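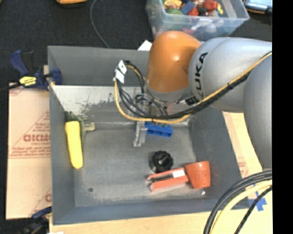

Figure 2. Arm over the picking bin, with mixed items on the bin floor.

Section 4. Setting up the bin-clearing task

Before you start: what to expect

Clearing a bin of mixed household items is the first chore in the Kandent set-up guide. People often ask if a machine can tidy up a kitchen drawer or sort a parts tub yet. The short answer is partly. An arm running the Kandent software will pick up many hard, well-spaced objects without help. It still has trouble with thin things lying flat, soft things, and anything leaning against a wall. Plan to have a person nearby for the whole run.

4.1 Placing the bin

1. Set the bin on a flat, rigid table within reach of the arm.
2. Clamp the rim to the table side with bar clamps. Tighten by hand until the bin does not shift when you push on a corner.
3. Move the arm slowly, in manual mode, to a point above each corner of the bin. Save each point.
4. Lower the gripper to 22 mm above the floor at the center and save this as the floor height.
5. Repeat step 4 near each wall. If any reading differs from the center by more than 2 mm, shim the bin and start again from step 3.

CAUTION: Keep hands out of the bin whenever the arm is powered. Press the stop button before you reach in, even to nudge a single item.

Note: Worn or scratched bin walls are fine. Shiny new ones cause more false readings, and the Derov depth sensor may report an object where there is only a reflection. Dull the surface with a fine pad if this keeps happening.

4.2 Routing the cables

1. Strap the cable bundle to the arm link. Leave a loop at the wrist large enough for a full turn in both directions.
2. Turn the wrist to each end of its travel and watch the loop. It must not catch on the rim or hang below the fingertips.
3. Check that every connector is seated and that the tags can still be read.

Note: A tight loop can unplug the gripper partway through a run. The software logs this as a failed grasp, so check the connectors first if the failure count jumps.

4.3 Loading the items

1. Start with a few hard items, spread apart. Cups, blocks and plastic tools are good choices.
2. Run the task once at low speed.
3. Add harder items: long pieces stood against a wall, round pieces that roll, brushes. Let some of them touch.
4. Keep the spare items in a separate container outside the arm's path.

CAUTION: Do not load glass, knives, batteries or food. The gripper does not adjust its force for fragile items in this release.

4.4 Running and scoring

1. Set the attempt limit to 200 for a first test. Use 1000 for a full test.
2. Select Clear Bin and press Start.
3. When the arm gives up on an item, it pauses and sounds a tone. Press stop, move the item to the center of the floor, reset, and resume. Each pause counts as one assist.
4. At the end of the run, save the log before powering down -- it is not kept in memory.

Read the assist count along with the grasp rate. A cell that empties every bin but calls for a person several times per load is not ready to work alone, and a shop should not staff it as if it were.

Known limits in this release

Long items leaning on a wall are often gripped at one end and dropped. Cups on their sides may be pushed along the floor before they are lifted. Items under the rim clamps cannot be seen by the sensor. The Tarnar finger set helps with the first two, but needs its own calibration (see Section 6, Keane mount and finger changes).

Revised 17 August 2020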